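Equipment / Handling and Inspection / Wet-Area Gripper Package

Wet-Area Gripper Package: planning and purchasing information

August
By Rochelle Gilchrist, Equipment Planning, Trulis

The Wet-Area Gripper Package is supplied by Trulis for use with the Lesix range of light robot arms. It is intended for fish rooms, market halls, wash areas and small food stores, where basins, tubs and cartons are kept close together and the floor may be uneven. This page is for buyers and managers who are preparing a budget or a site plan. Fitting instructions are sent with each order.

What the package contains

The standard package consists of one two-finger gripper, one wrist camera with its cable, one mounting plate, a spare pair of fingers and a printed care booklet. The arm, its stand and the control unit are ordered separately. Buyers who already own a Lesix arm should quote the serial number of the arm when asking for a price, as older arms need a different plate.

The fingers are treated as a wearing part. Marks on the outer faces are normal in use and do not call for replacement. A finger should be changed if it is bent, cracked or no longer closes evenly against its partner. A replacement pair costs 77 pounds and may be ordered at any time.

Planning the site

Most delays in the first month come from the layout of the room. Before an order is confirmed, Trulis asks the buyer to supply a simple floor sketch showing basins, posts, hanging sheets, drains and any supports placed under the equipment. The height of each basin rim should be given, together with the free space beneath it. Where a basin rests on bricks or blocks, please say so - the rim may not be level from one end to the other, and the arm will need to be taught each end separately. 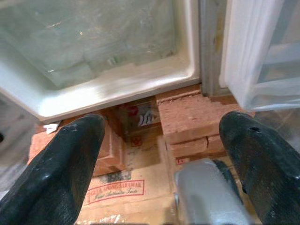

Gripper fingers at the rim of a white basin, with bricks and printed cardboard below.

Loose packaging should be included in the plan if it is normally kept in the working area. Flat cartons, paper and plastic sheeting move from day to day, and the camera will record them as part of the surroundings. Buyers may either fix a place for such items or allow time for the surroundings to be recorded again at the start of each shift. The second course is slower but suits rooms where stock arrives daily.

A clear space of 30 centimetres should be left on each side of the wrist wherever the arm is expected to turn. Hanging curtains may remain in place if they can be tied back during work.

Budgeting

The package is priced separately from the arm, and a written quotation is valid for 6 weeks. Buyers should also allow for the following:

Site visit and layout check: 328 pounds, charged once for each address.
Operator training: one day, for up to four members of staff.
Yearly inspection of the gripper and cable, charged from the second year.
Flondik splash cover for the wrist, recommended where hoses are used.

The splash cover was formerly listed under the name Văn, and the two are the same part. Covers bought under the earlier name remain in support.

Public bodies and training colleges may ask for staged payment. Such requests should be made in writing before the order is placed - they cannot be added to an order that has been accepted.

Loan units

A small number of loan units is held for buyers who wish to test the package in their own premises. Siriporn Paisan manages the loan list and will advise on waiting times. Loan units leave the store on a Thursday and must be returned clean, with the spare fingers and the booklet. Carriage is paid by the borrower in both directions.

Contact: Equipment Planning, Trulis | Copyright Trulis, all rights reserved | Back to top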